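Flokano Gripper Kit: Your Questions, My Answers

I'm Milagros Moya, and I answer most of the mail that comes in about the Flokano. These are the things people ask me over and over. If yours isn't in here, write to me!

What do I get in the box?
The gripper, 2 spare finger tips, the wrist camera with its cable, and a little bag of screws (there are always a couple extra, don't panic). The arm is separate. Most folks pair ours with a Brollano, and the mounting plate fits that one right away.

How much is it?
$275 for the kit. The bundle with the arm is $3,676, and yes, we do split that into payments.

Can it handle baskets and other bumpy stuff?
I get this one a lot, mostly from people who want help tidying up around the house. Woven things are fun to work with, but go slow. A braided rim gives you a nice edge to aim for, and I like to bring the finger up right beside it with a narrow gap before I close in.

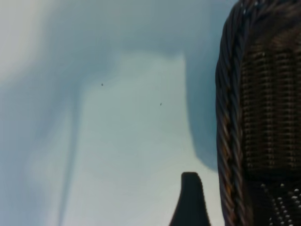

Why does my wrist camera look blurry in the back?
It's set up to be sharp close in, near the fingers, and it goes soft past that. If even the close stuff is fuzzy, wipe the lens first, then turn the focus ring a tiny bit at a time.

Do I need to know how to code?
Nope! The app lets you move the arm by hand and save the path. If you do like to code, the library is on our downloads page, and it got a big cleanup in May.

How long does setup take?
About 2 hours the first time, and most of that is cables. I'm down to a lot less now, but I've done it way too often.

Where do I send it for repair?
Talukder does our repairs. Email me first so I can get you a return label, and please leave the camera attached.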